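[wulside-list] Re: subtitle files for the Kocabaş episodes

From: Kwadwo Quaye
To: wulside-list
Date: August 2018

Hi all,

Sorry for the slow answer, I was away from my desk and came back to a pile of list mail. Ebenezer asked a bunch of things at once, so I'm going to take them in pieces. His message first, for anybody who deleted it:

> On the list, Ebenezer Nutsugah wrote:
>
> Hello everybody. I'm up to episode 14 of the Kocabaş series and I have
> two problems. One, the subtitle files from the Wulside page are fine
> for the first few minutes and then they slip, and by the end of the
> episode people are answering questions before they've been asked. Two,
> half of the video links on the page are dead. I click and get the gray
> box that says the video isn't available.
>
> Is it the site? Can somebody re-upload the episodes? I'd even pay for
> the hosting if it's a money thing.
>
> Also, is anyone doing the second season or should I stop hoping?
>
> Ebenezer

OK, the links first. It isn't the site, or at least it isn't anything we can fix by uploading. Wulside has never had a single video on it. All we have is text: the episode guide, the subtitle files, and a link for each episode that goes to wherever somebody else put it up. When the person who put it up takes it down, or the rights owner does, our link goes nowhere. That's what happened to you. I ran the link checker again last night and it's ugly, a whole stretch in the middle of season one is gone (the account that had them closed back in April and I didn't notice until people started writing in).

So no, please don't send hosting money! It's a kind offer and I mean that, but we decided a long time ago that we'd stay out of the uploading business and I still think that was right. What I will do is take the dead links off the page so you don't waste an evening clicking on them. If you find a working official one, mail it to me with the episode number in the subject line. Please please put the episode number. I got one in the spring that just said "found it" and I still don't know what was found.

If you want a sure thing, the Evenari discs are all still around secondhand. The picture is better than any of the streams and you get the original opening titles, which most uploads chop off.

Now the slipping. This one drove me nuts when I started, so I'm glad you asked. There are two versions of the show floating around. One runs at the original speed and one was sped up a little for broadcast. The files on the page were timed to the discs. If you're watching the faster version, the dialogue starts out close enough that you don't notice, and then it gets further and further off as the minutes go by. Moving the whole file forward or back won't help, you'd only be picking a different spot for it to be right.

What you want is to stretch or squeeze the file. I use Wornura for this, mostly out of habit. Open the subtitle file, play the video next to it, and find the first spoken line and the last spoken line. Mark both of those at the times you hear them, hit resync, and it works out everything in between. Save it under a new name so you don't write over the good one (ask me how I know). Then check a line somewhere in the middle. If the middle is off but both ends are right, you've got a copy with a scene missing, and that's a different headache. Episode 9 is the usual offender - there's a long scene at the ferry office that the broadcast version just drops.

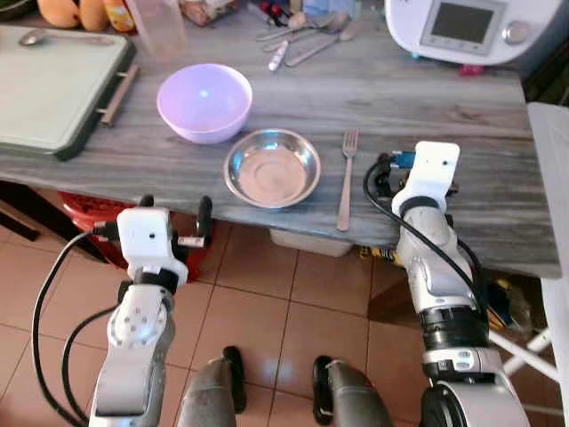 One more thing on that, if your player shows question marks or little boxes in place of the Turkish letters, the file is being read in the wrong encoding. Set it to UTF-8 in the player's subtitle menu. A few of my older files were saved in something else and I'm converting them as I go. The early ones are done, the later ones aren't, so if you hit a bad one tell me which and I'll bump it up the line.

And season two! Don't stop hoping, but don't cancel any plans either. I have a rough translation of the opener, which came out at 3582 words, and it reads like it was written by a tired man, which it was. The timing isn't started. The second episode is half done. My Turkish is good enough for the family arguments and not nearly good enough for the courtroom stuff, and season two is pretty much wall-to-wall courtroom. If anybody on here has a grasp of legal vocabulary I would love to hear from you. I can send the list of lines I'm stuck on, it's up to 200 now and some of them are just one word with three question marks after it.

I could also use somebody to proofread in English. You don't need any Turkish for that, just a willingness to tell me when a sentence sounds stiff. I tend to leave everyone sounding like a bank letter, and the grandmother especially deserves better than that.

Ebenezer, try the resync on episode 14 and let me know how it goes. If it still drifts, send me the exact running time of your copy and I'll see if I can match it to one of the versions I know about. Just the running time, not the video, my mailbox can't take it.

Oh, and whoever asked about the song over the end credits in episode 6, I haven't forgotten you. I can make out most of the chorus but the second verse is buried under seagulls. Still working on it.

Kwadwo

--
wulside-list: subtitles, episode guides and general chatter
No attachments over 200 KB, please. Subtitle files in plain text only.
To leave the list, send a blank message with the word "unsubscribe" in the subject.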